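Lestthorpe school rebuild: your questions

We use cookies to improve your visit. Accept | Manage settings

Why does the school need rebuilding at all?
The survey says the roof and heating are past saving. We've read it. Parts of it are convincing, though it never prices a proper repair, and we think it should have.

Will it be finished on time?
The council says 2 years. Bamley was promised the same and pupils there spent an extra winter in temporary classrooms. Treat the date as a hope.

How many places will be added?
The plans say 200. We have asked where the children are meant to come from and haven't had a clear reply.
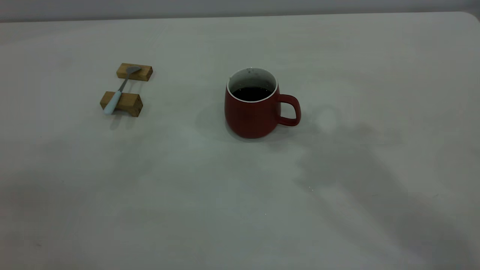

Two small wooden blocks on a pale tabletop.

Who is building it?
Skilletti holds the main contract, with Sandhu drawing up the classrooms. Neither has published a full breakdown of costs – only a summary page.

Will the playing field be smaller?
Yes. The leaflet calls it "reshaped". Measure it on the plan and you'll see what that means.

Were parents listened to?
There were 3 drop-in sessions and 1573 written comments. The layout shown afterwards looked very much like the one shown before.

Can I still object?
Until the end of October, in writing. Ask for a receipt.

Lestthorpe Parents' Group | Contact us | Back to top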